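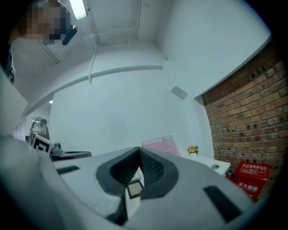 Figure 1. In the room, with one person at the upper left.

Sleep, Snacks and Study Hours: What We Learned in the Kurness Dorm

When I first told my advisor, Conceição Fonseca, that I wanted to write about late-night snacking, she laughed and then lent me two books on it, so I took that as a yes. I had lived in Kurness for two years by then and had eaten more than my share of toast after midnight, and I wanted to know whether my neighbors slept as badly as I did!

In February I put a short paper survey under 215 doors, with an envelope taped to the kitchen wall for the answers. I got 61 back (thank you, second floor, you were wonderful). Each one asked when the person usually ate last, when they turned out the light, and how rested they felt in the morning on a scale from one to five.

Of those who answered, 33 said they ate something after 11 p.m. on most school nights. Cereal came up again and again, and so did leftover rice. The late eaters gave themselves lower scores for feeling rested, though many of them also mentioned early labs, and my survey had no good way to pull those two things apart. I should have asked for class schedules. Next term I would like to repeat it in Rebelo, where the kitchens close at ten, and see if the answers look any different.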